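About Iltgate

Iltgate calibrates and repairs torque tools for workshops and maintenance depots. The laboratory is in Brurcombe, with a collection counter at Pirholm. We handle nearly 3,000 tools a year on 89 trade accounts. Reference transducers are supplied by Szénási and checked every January.
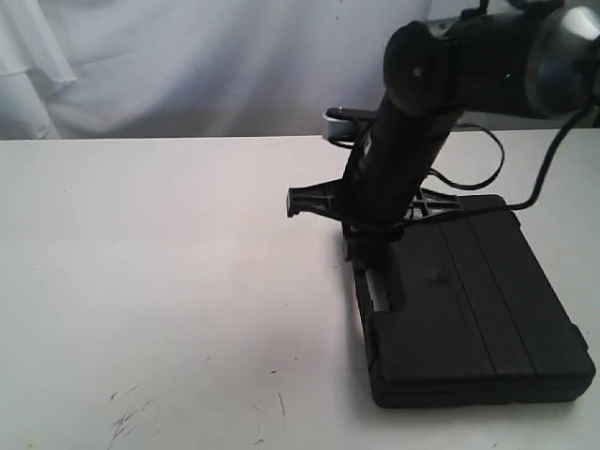 Black plastic carrying case on a white tabletop.

Each tool is tested at 20%, 60% and 100% of its range. Readings before and after adjustment are printed on the certificate. Tools outside tolerance are quoted for repair before any parts are ordered. Standard turnaround is 2 working days from booking in. The counter closes at noon on Monday.
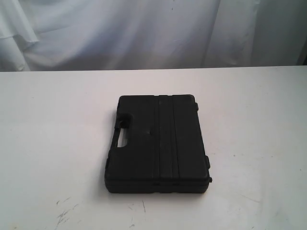

Do you calibrate tools bought elsewhere?
Any make is accepted, provided the scale is legible and the serial number can be read.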